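Print | E-mail

Why I don't trust the colour of the year

12/13/19

Every winter a paint firm picks a shade, gives it the name of a pudding or a moor, and we are all meant to want it by June. Wokden has put out a card of 42 greys and I would bet good money that most people couldn't tell half of them apart on a wall. I have tried, with the lamp on and off.
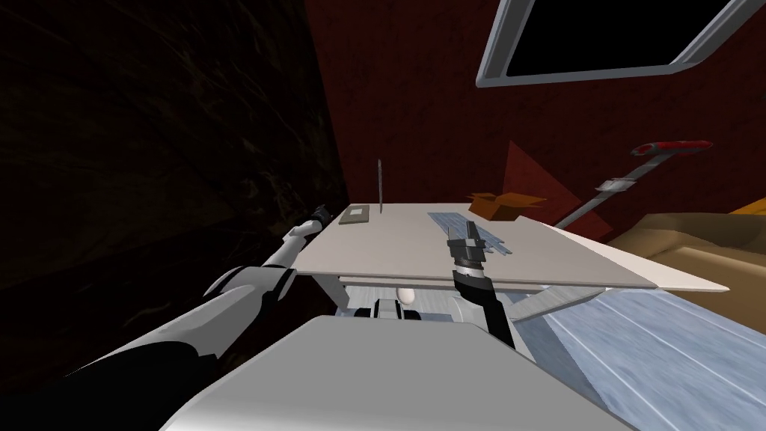

Ghazal Shojaei wrote in to say that I was being unfair, and that a warm grey next to a cold one makes a room feel quite different. Perhaps it does. I notice she didn't say which was better.

My real quarrel is with the ready-made palette. Padeo sells them in sets of five, and the claim is that they "can't clash". Colours clash all the time once you add a carpet, a sofa and a north window.
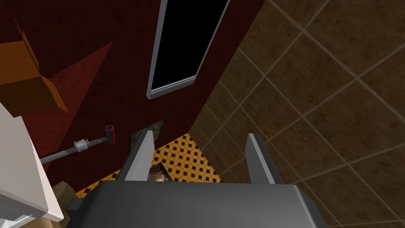

Brown and grey, an old pairing.

Then there is the history. Grukport says its dull green goes back to 1882. Maybe so, but the tin was mixed last month and costs 50 pounds.

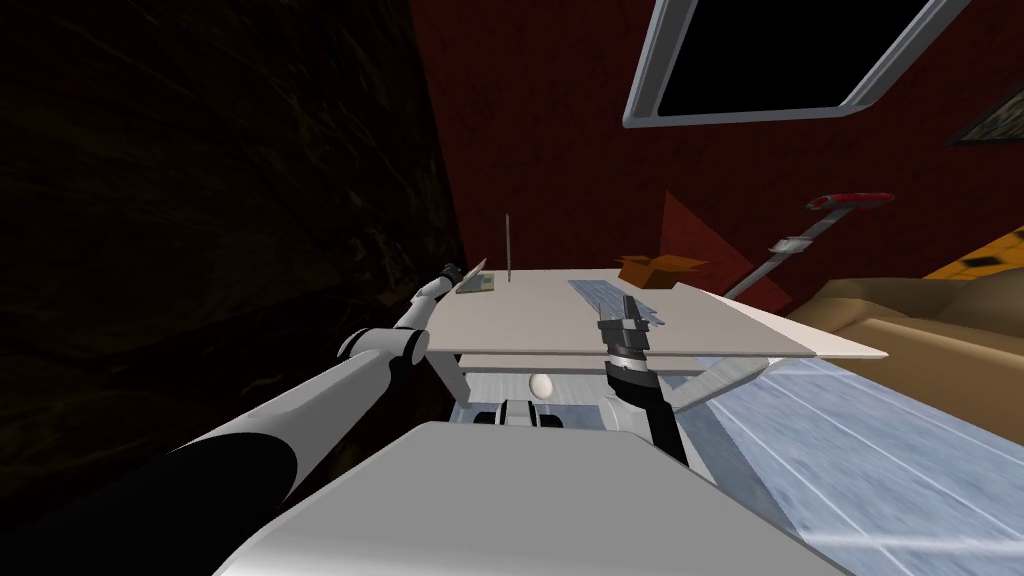
I'd sooner see firms sell cheap sample pots and keep the poetry to themselves. Buy three, paint a big patch of each, and leave them up for a fortnight before you believe a word on the card.

Print this page
E-mail to a friend

Related items
Is white ever just white?
Tabrizi blues: a second look
Gloss or matt in a small hall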